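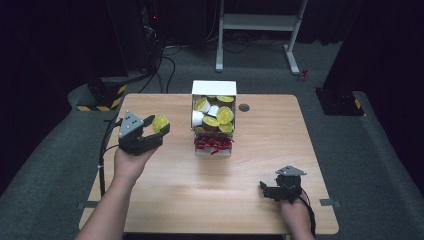 Coffee Point Refurbishment and Capsule Stores: Gallery

Arnemley House, Staff Services

The coffee points at Arnemley House were reorganised in the course of the autumn, beginning with the second-floor point in October and finishing with the ground-floor store in December 2022. This page records the packing arrangements adopted for the capsules themselves, together with notes supplied by the staff who drew them up. It is intended for colleagues at the Drindine and Besen offices, who will be asked to adopt the same arrangements in the new year, and for anyone else with an interest in how the stores are kept.

The gallery opens with a table at the capsule packing stage. An open white cardboard box stands towards the back, holding capsules with yellow foil lids and white capsules together, with red shredded paper at the bottom front. One yellow-lidded capsule is held up near the level of the box.

Notes to the gallery

The box. White cardboard boxes have replaced the wire trays formerly used at each coffee point. They are left open during filling and are closed only when the label has been signed. Florencia Ocampo, who prepared the stores specification, asked for a plain box without printing so that labels could be read at a distance and old ones covered neatly. Boxes are not to be reused for stationery.

The filling. Red shredded paper is used as a bed for the capsules. It should be crumpled by hand before it goes in and pressed lightly into the corners. A little will come over the lower edge of the box while it is open — this may be tucked back in at the end. Paper from the office shredders must not be used under any circumstances, as it may carry personal information.

The capsules. Mixed boxes are issued to the meeting rooms and single-variety boxes to the coffee points. In a mixed box the capsules may lie at any angle, provided that the foil lids are sound. Any capsule with a dented rim or a punctured lid is to be put to one side and entered in the stores book as unfit for issue.

The table. Packing is carried out on a light wooden table with rounded corners, on the carpeted floor of the stores room. A round cable grommet is set into the surface behind the box, and packers are asked to keep shredded paper clear of it. The same pattern of table is to be supplied to Drindine. Besen will retain its existing bench until the lease has been reviewed.

Quantities and issue

The ground-floor store is permitted to hold up to 1000 capsules at any one time. When the stock falls to 200, a fresh order is placed with Arriaga, our supplier, on the usual form. Renato Valdebenito is responsible for orders and should be told in advance of any event likely to require more than the normal issue.

At the closing stock check the store held 139 yellow-lidded capsules, a lower figure than expected. The difference was traced to two mixed boxes which had been issued to the conference suite without an entry in the book. The entries have now been made and no further action is required. Colleagues are reminded that a box taken directly from the packing table must be recorded in the same way as a box taken from the shelf.

There are 31 rooms on the distribution list for Arnemley House. Rooms may be added or removed by writing to Jairo Palomino, who keeps the list and publishes a revised copy at the start of each quarter. Rooms which have no machine of their own will not be issued with capsules, although they may continue to receive tea and sugar.

Layout of the coffee points

Each coffee point now has one shelf for capsules, one for cups and one for dry goods. The capsule box stands on the middle shelf with its open side facing the room. Damián Sosa's drawings for the three floors may be consulted at reception, and copies have been sent to both other offices. The second-floor point differs slightly from the drawing, the shelf having been moved to the left of the sink to allow the cupboard door to open fully.

Used capsules are to be placed in the lidded bin beneath the counter. The bins are emptied each evening and the contents taken to the collection cage in the yard. Used capsules should never be returned to a white box, even for a short time. Several were found among the fresh stock on the first floor in October, and the whole box had to be withdrawn.

Comments received

Staff were invited to comment on the new boxes once the second-floor point had been in use for a fortnight. Most replies concerned the shredded paper, which some colleagues considered unnecessary in a box that travels only between floors. The view of Staff Services is that the boxes going to Besen travel by road and that a single method of packing is easier to maintain. The paper will therefore be kept for the present. A request for a decaffeinated variety has been passed to Arriaga, and a reply is awaited.

Acknowledgements and enquiries

Staff Services is grateful to Hipólito Valdebenito for the loan of the stores room during the work, and to the second-floor teams for their patience while their coffee point was closed. Enquiries about this page should be addressed to Florencia Ocampo at Arnemley House. Requests for boxes, labels and shredded paper should be made on the ordinary stores form, with the name of the office and the floor written clearly at the top.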